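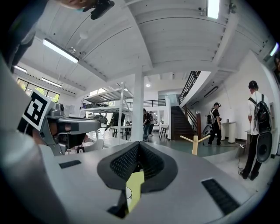
Comparing hand-held grippers: notes for the talk

Slide 1. Title

Say what the talk covers. We spent April trying out two hand-held grippers, the Ornov and the Zotton, to decide which one to use for recording demonstrations. The Ingvarsson arm comes into it near the end. Twenty minutes, then questions.

Ask people to hold questions on price. There is a slide for it.

Slide 2. Why hand-held at all

We used to record everything by driving the arm from a leader arm. It works, but one person ties up one robot for the whole session, and the operator needs a good deal of practice before the recordings are any use. With a hand-held gripper a new person can be recording the same morning. You can also have several people going at once in the same room, and you can carry the thing to wherever the task is.

What you lose is the arm. You have no joint angles, only the position of the gripper in space, and you have to work that out from the camera. Most of this talk is really about how well that goes.

Slide 3. What we compared

Two grippers, same camera model on both, same wide lens. Both have parallel jaws and a trigger under the index finger. The Ornov has a plastic housing. The Zotton is mostly metal and you notice it in the wrist by the end of a session.

Both use printed square markers, which have to be flat. We had one sheet lift at a corner early on and lost a morning to it. If you take one practical thing home, glue the markers to something stiff.

Slide 4. The tasks

Four tasks:
Picking a cup from a shelf and setting it on a saucer.
Folding a tea towel once.
Putting batteries into a tray.
Opening a drawer, taking out a spoon, closing the drawer.

The drawer was there to be awkward. The camera goes close to a plain surface and has very little to look at.

Each person did every task with both grippers. Half of them started with the Ornov and half with the Zotton. 14 people took part, most of them with no robotics background. They had ten minutes to get used to each gripper and no coaching after that.

Slide 5. How many recordings

We aimed for 200 usable recordings per gripper. For the Ornov we stopped at 222 because the last session was already booked. For the comparison I only use the first 200, so the two sets are the same size.

Explain what usable means here, people always ask. The position track has to run from start to finish without a jump, the jaw width has to be readable throughout, and the task has to have been done. A dropped spoon is a failed task. A dropped spoon that gets picked up again and put in the right place is fine, and we kept those.

Slide 6. Tracking

Click through the two plots slowly.

The Ornov kept its track better when people turned round quickly. We think most of that is down to where the camera sits. It is further back, so it sees more of the room and less of the jaws. The Zotton has the camera well forward, and when the jaws are full of tea towel there is not much else in view.

Close work went the other way. In the battery task the Zotton gave a cleaner jaw width and you could see which way up the battery was. With the Ornov we often could not.

Lighting made less difference than I expected. The main trouble was bright windows. When someone swung the gripper towards the glass the exposure dropped and took a moment to come back. We fixed the exposure by hand halfway through the second week and the problem mostly went away, on both units. I should have done it on the first day.

Slide 7. Other people in the room

We did not clear the room for the recordings. People walk past, other groups work at the same time, somebody's hand comes into the edge of the picture. I wanted it that way, as a tracker that needs an empty room is no good to us.

Neither gripper had real difficulty with people walking about at a distance. Both had difficulty when something large and moving was close to the lens, such as a second gripper being used at the same table. Keeping two users an arm's length apart was enough to avoid it.

Slide 8. Comfort

Short slide. We asked everyone which one they would choose for an hour's work. Most said the Ornov. The reasons were weight and the shape of the handle. People with small hands disliked the trigger on the Zotton, and it cannot be adjusted.

The complaint about the Ornov was the cable. It leaves the housing on the side where many people rest a thumb. We tried a right-angled connector, which helped, though it came loose twice.

Slide 9. On the arm

This is the part that matters in the end. We trained the same controller on each set of recordings and ran it on the Ingvarsson arm, with the matching gripper mounted at the wrist. Control software was Tandik in both cases, with default settings apart from the speed limit, which we lowered.

Cup and saucer: no difference worth mentioning.
Tea towel: the Ornov recordings did better. The arm reached the far corner more reliably.
Batteries: the Zotton did better, as you would guess from the tracking slide.
Drawer: poor with both. The arm tends to stop short of the handle and close on air. Show the clip, it is only a few seconds.

Be careful here. One arm, one room, one way of training. I would not claim that the order holds for other set-ups.

Slide 10. Cost and repairs

The Zotton costs more and has had no repairs. The Ornov has had one set of finger pads replaced and the connector I mentioned. Spare parts for the Ornov can be printed, so a repair takes an afternoon.

Slide 11. What we are doing now

We have settled on the Ornov for general recording and kept one Zotton for small parts. The next job is moving the Ornov camera forward by a short distance – we have a bracket printed but not tested – to see whether we can get some of the close view back without losing the room.

We are also going to redo the drawer task with a patterned sheet stuck to the front of the drawer. If that fixes the tracking, we will know the fault is in the recordings and not in the controller.

Slide 12. Questions

Leave the task list up. Spare slides after this one: exposure settings, marker sizes, the full table of failed recordings.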